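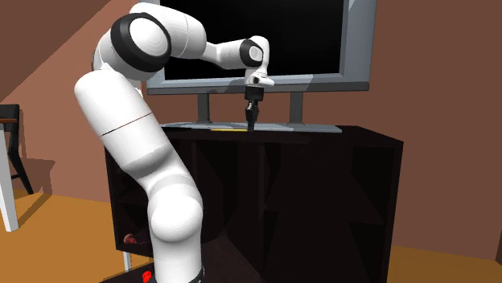
Tae-yang Yoo
Sorry, but I don't buy it. Every December the same advice gets passed around: sit closer, buy bigger, your eyes will thank you. Whose eyes? I've read three versions of that viewing distance chart and none of them agree.

dirvillegal
The charts disagree because they're for different things. One is for cinema feel, one is for sharpness. Pick the one you care about.

Tae-yang Yoo
Or they're for selling televisions. Has anyone here ever used a chart and been told their set was too big?

Yu-na Wang
Yes, me. Our lounge is tiny and the Clikden calculator said to go down a size. I ignored it and got a sore neck for my trouble. The cabinet was too high as well, which I'd blame more than the screen.

oldmate43
Height matters more than size, agreed. Middle of the screen at eye level when you're sitting down. Everyone puts them too high.

Tae-yang Yoo
Eye level for whom? My partner slouches, I don't. We're a good head apart on the same couch.

oldmate43
Then split the difference. It's a telly, not a rifle scope.

dirvillegal
While we're arguing, has anybody tried those Tuden bias lights behind the set? $43 for the strip. The shop reckons they cut eye strain.

Yu-na Wang
I've got a cheap lamp behind mine and it does the same job as far as I can tell. Couldn't say if it's my eyes or my imagination.

Tae-yang Yoo
Imagination, I'd bet. Where's the test? "The shop reckons" isn't one.

dirvillegal
You could try it before deciding it doesn't work. Watching a bright screen in a pitch dark room gives me a headache, and with the light on it doesn't. That's enough for me.

Tae-yang Yoo
Fair enough for you. I'd still want someone else to switch it on and off without telling you.

oldmate43
Back to the original question, what's the couch distance? We've had a whole page and I still haven't seen a measurement.

Tae-yang Yoo
2 metres and a bit. The couch can't go back any further, there's a heater behind it.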